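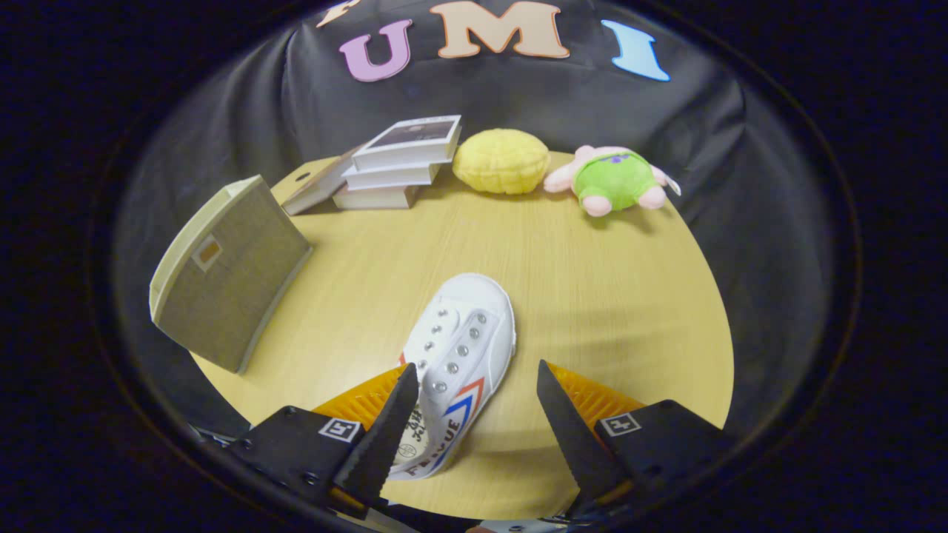
Felt letters pinned to a black cloth behind the round table.

The Brerkum Amateur Boxing Club will send nine boxers to the Grernstead Open in March, its largest entry for the tournament, and its head coach has said that he expects every one of them to be properly matched before they travel.

Speaking to the regional bulletin on 21 November 2024, the head coach confirmed that the entry had been approved by the club's board and that medical cards for all nine had been submitted. Two of the boxers will be making their first appearance in open competition.

"We have held people back in previous seasons, and I stand by that," he said. "A boxer who goes in a year early can lose a bout and then lose interest in the sport. These two have done their rounds in the gym and they have done them against good company."
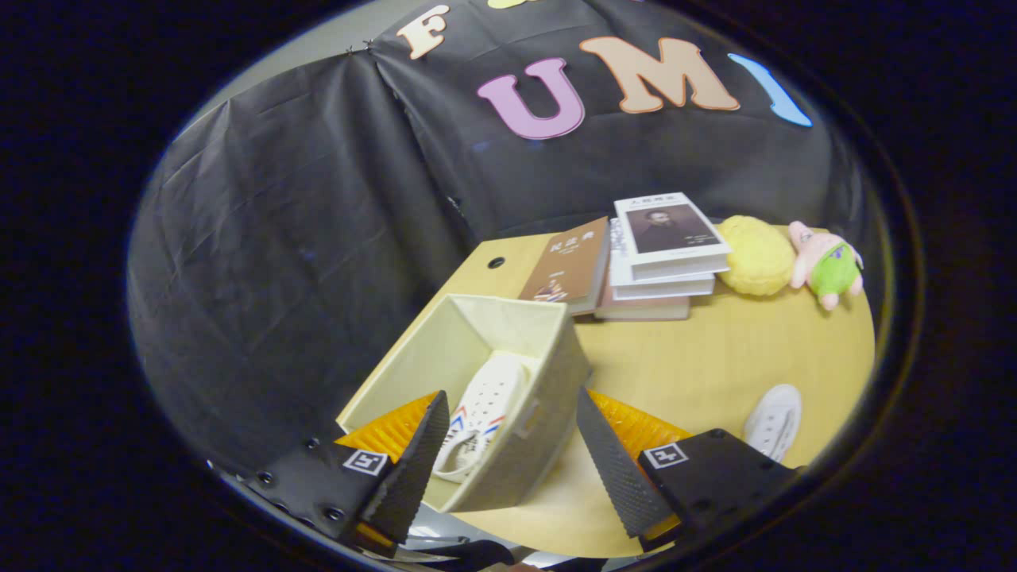

3 min read

The club's preparation has changed since last season. Sparring, which used to take place almost entirely on its own premises, is now shared with the Tollik gym under an agreement signed in the summer. The head coach described the arrangement as overdue.

"When you spar the same four people for a year you learn those four people," he said. "At Tollik there are southpaws, there are taller boxers, there are people who will not give you the centre of the ring. Our welterweights found the first month very hard. I was pleased about that."

Asked whether the shared sessions had caused any difficulty over selection, he replied that each club continued to choose its own team and that the coaches did not discuss weights with one another. "We are friendly on a Saturday and we are rivals at Grernstead. Everybody understands it."
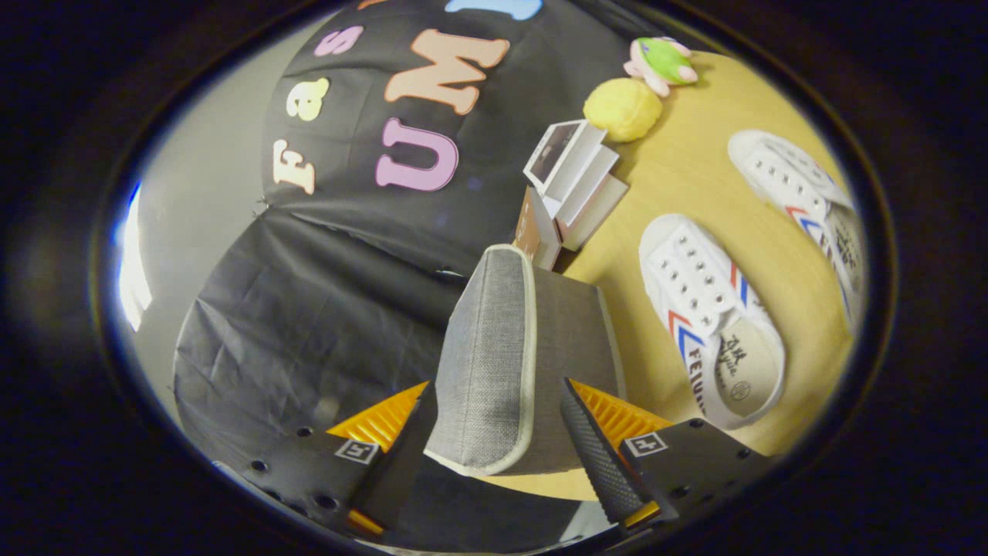

The grey box with cream piping, held upright at the table.

The Open itself will be held over two days at the Quinlan Hall, where the organisers have received 132 entries. Nearly 40 of those are in the women's divisions, and the head coach said that he would like to see a second ring provided so that the bouts did not run late into the evening.

"Last time we had a girl weigh in at eight in the morning and box after nine at night," he said. "She won, but she had been sitting in a corridor all day. I have written to the organisers and they have answered politely - we shall see what the timetable says."

He was more guarded on the subject of the heavyweight division, in which Brerkum has a returning finalist. The boxer lost last year's final on a split decision. The coach declined to criticise the judging.

"I thought he had edged it, and his corner always will think that. He dropped his right hand in the third round and he was caught for it. We have worked on the right hand." 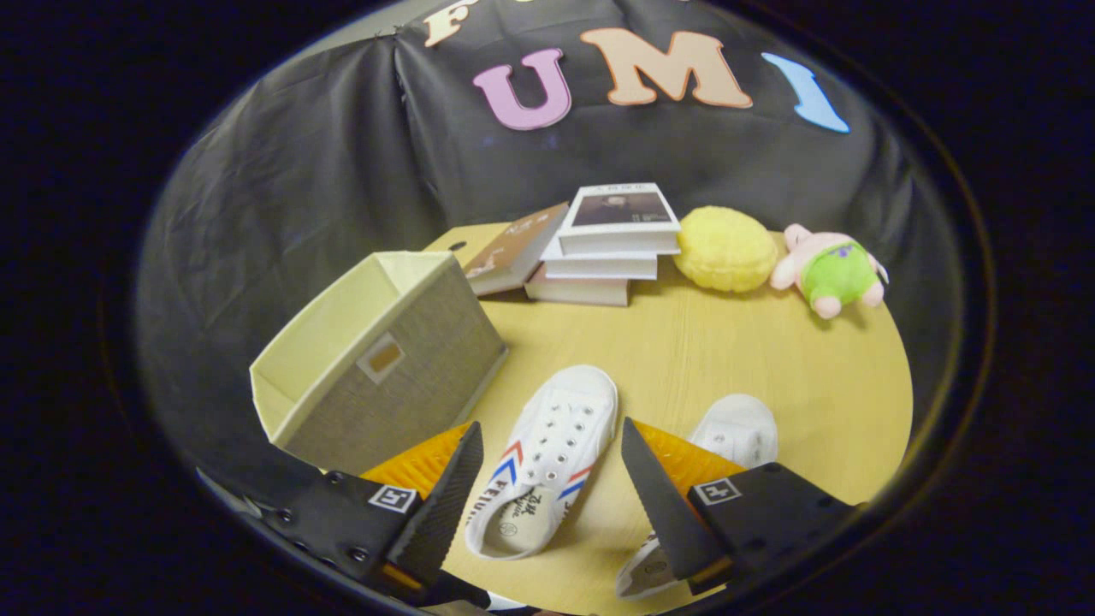
Reading time: 3 minutes

Training will continue on four evenings a week until the new year, after which the squad will move to morning running and shorter sessions on the pads. Final weights are to be checked a fortnight before the tournament. The draw will be made at the Quinlan Hall on the morning of the first day, and supporters wishing to travel by coach should give their names to the club office.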